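Voltham refits office floors, and Austra Vītola runs the part of the work that deals with glass: screens, door panels and the clear sheets that go between desks. We spoke on 3/24/21, mostly about cleaning and glare.

Her first point was that most marks on a clear sheet come from the cloth. "People use the same cloth they used on the desk. It has polish in it. You get a film, and the film only shows when the light is low."

Her crew washes with water and a small amount of dish soap, 20 ml to the bucket, then pulls the water off with a rubber blade. Acrylic gets no ammonia and no paper towels. Glass will take either, but she keeps one method for both so that the buckets don't get mixed up.

Rasmus Siliņa, who plans the layouts, joined us for the part on light. He sets the angle of a sheet after the ceiling lights are in. "A glossy gray panel next to clear sheet is the hard case. Each one picks up the ceiling. You can move the lamp or you can turn the sheet, and turning the sheet is cheaper."

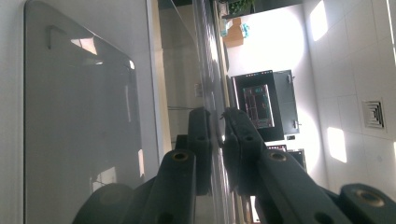
How often should a clear sheet be washed?

Once a week in a shared room, and every two weeks where one person sits. Vītola would sooner see it done less often with clean water than daily with a dry cloth.

Siliņa keeps a log of each floor. The last job had 46 sheets, and he noted the edge finish on every one. Sawn edges collect dust and have to be brushed before washing. "Brush down, never across," he said. Vītola disagrees on that and brushes both ways. The next floor is due in October, with polished edges throughout.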